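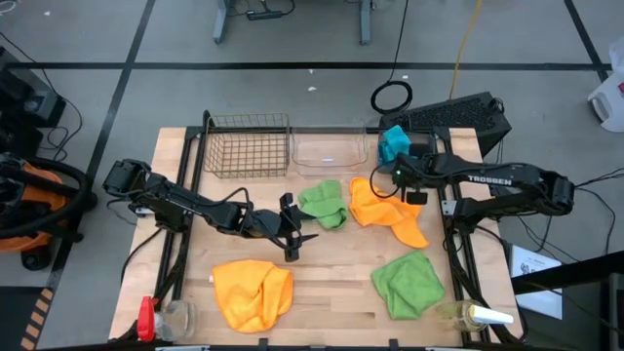

Tudia Planner is motion planning software for two-arm cells working with cloth, cable and other soft goods. It takes in joint states and one overhead or side camera stream, keeps a live map of the shared space, and gives each arm a path that stays clear of the other. Soft items are tracked as regions with a height and an outline, so crumpled cloths lying close together, like the green and the orange in the middle of the table, get separate grasp candidates. Bottles, bins and wire baskets are entered as keep-out volumes or as drop targets. A spray bottle at a front corner can be marked once and the planner routes both grippers around it.

What's included
Planner runtime for Linux
Cloth segmentation module
Tivdale scene editor
17 starter task files
Log viewer with step-by-step replay

Performance
Replan time is 640 microseconds per arm on the Falance controller. The segmentation module was trained on 2,501 labeled cloth layouts. Transparent containers should be drawn by hand in the scene editor.

Licensing
One license covers one cell with up to two arms. Updates are free until the following April. Price: $1,735 per cell.

Support
Integration questions go to Haziq Sinaga at Rüegg. Please attach your scene file and the replay log.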